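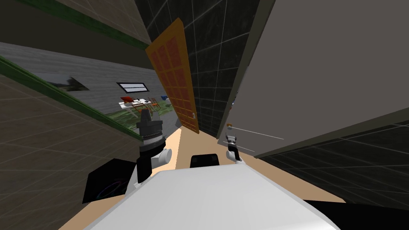

A thread on drying your own logs

Threads > House and Hearth > Stoves and fires

We use cookies to remember your settings. Accept | Manage

1/ The first logs I split myself went into the stove on Monday night and they burned beautifully. I am so pleased with them that you're all getting a thread. Mostly ash, a bit of birch, stacked behind the shed at Inlow since last spring.

2/ I'd always bought kiln-dried from Debnath, and it's lovely stuff, no complaints at all. But a neighbour had an ash tree down and offered the rings free to anyone with a wheelbarrow. I have a wheelbarrow!

3/ Split first, stack second. I left a few rings whole to see what would happen and they're still heavy as anything in the middle. The split ones next to them have gone light and grey, with cracks running out from the centre.

4/ The stack is off the ground on old pallets, one row deep, with gaps you could get a hand into. Roof on the top, nothing on the sides. I had a tarp right over it for the first month and everything underneath went furry. Tarp came off, wind got in, fur went.

5/ Which way up does the bark go? I've now had this conversation with half the village. Mine's bark up on the top row and any old how below, and I can't see the difference. 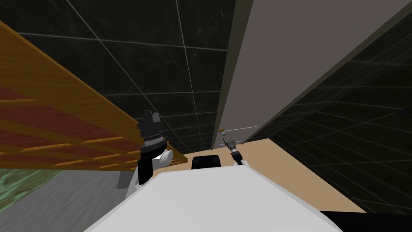
Wooden shelf, dark tiled walls.

6/ Moisture meters! I bought a little Amik one and it's the best toy I've had in years. The thing to know is that you test the fresh inside face, so split the log again and push the pins in there, along the grain. Test the outside and you're just finding out how dry the bark is.

7/ Under 20 per cent is what you're after. Several of mine weren't there by October, all from the bottom corner by the hedge, so they went back on the stack for another year. The birch got there well before the ash, except the pieces I'd left too fat.

8/ The stove's a small Prostden, nothing fancy, takes a short log. I cut a stick to the right length and use it as a gauge when I'm sawing. Before the stick I had a whole barrow of logs that would only go in cornerways – very annoying in January.

9/ I light from the top now too. Three bigger pieces on the bottom with a bit of air between them, kindling criss-crossed over, firelighter on top, air wide open. It looks completely wrong and it works a treat. Glass stays much clearer, and I'm not opening the door every two minutes to poke it.

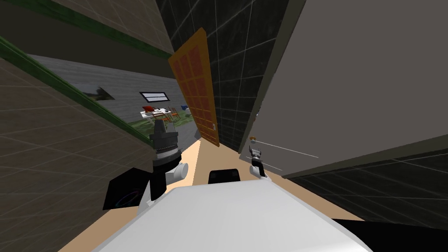 White robot, black wrist joint on its left arm.

10/ Someone asked if it saves money. The last load I bought was £107 delivered, and this lot cost me two pallets, a new axe handle and a very sore back. I enjoy the splitting though, so I'm not the right person to ask. 60 minutes before breakfast with a flask of tea and I'm happy all day.

11/ I do still get the flue swept before the season starts, and there's a carbon monoxide alarm in the room. Dry wood makes less tar but it does still make some. Book early, as ours fills up by the end of August.

12/ A few log baskets live indoors by the back door for a week or so before burning. Well away from the stove itself, please. I've seen baskets pushed right up against the side of one and it makes me wince.

13/ Next job is a proper log store with a sloping roof, facing the wind this time. I've got some old fence posts and a lot of opinions. If you've built one, send me pictures, especially of how you did the back – slats or mesh? I keep changing my mind.

Contact | Privacy | © House and Hearth threads | Back to top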